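Carura abre em novembro segunda fase de ensino de robôs por teleoperação

O laboratório de automação Carura inicia em novembro a segunda fase do projeto Pladuler, dedicado ao ensino de tarefas de manipulação por comando remoto. O operador conduz um braço líder; o braço que executa a tarefa repete as posições das juntas, e o sistema grava ângulos, abertura da garra e vídeo.

A primeira fase terminou com 3.467 demonstrações registradas, das quais 2.000 passaram na triagem. Foram descartados os episódios com perda de sincronismo entre câmeras e juntas e aqueles em que o operador interrompeu o movimento por mais de dois segundos. As tarefas usam cubos de cor lisa – vermelho, verde e azul – sobre mesa branca, com vista fixa e vista de punho.

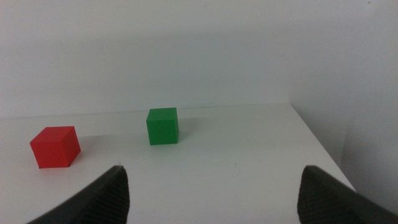
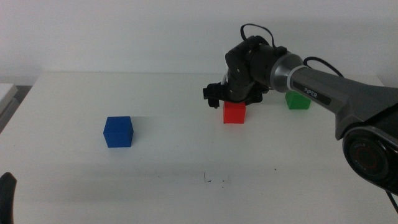
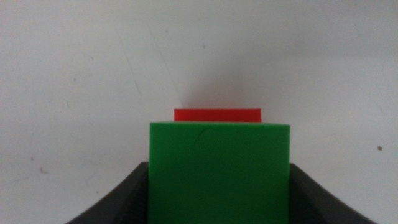
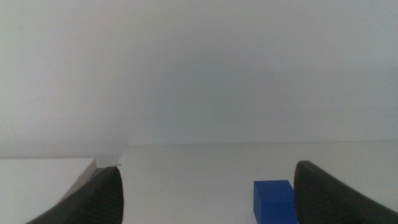 Cada operador trabalha em blocos de 45 minutos, com recalibração do zero das juntas entre um bloco e outro. A Mkhize, responsável pelo software de gravação, alterou o formato dos arquivos para guardar também a corrente dos motores, dado que faltava nos primeiros lotes.

A segunda fase prevê mais 1.000 demonstrações e a comparação com a condução manual, em que o operador segura o próprio braço e o leva pela trajetória. O treinamento das políticas continua a cargo da Fureven – os lotes antigos serão mantidos, sem o canal de corrente.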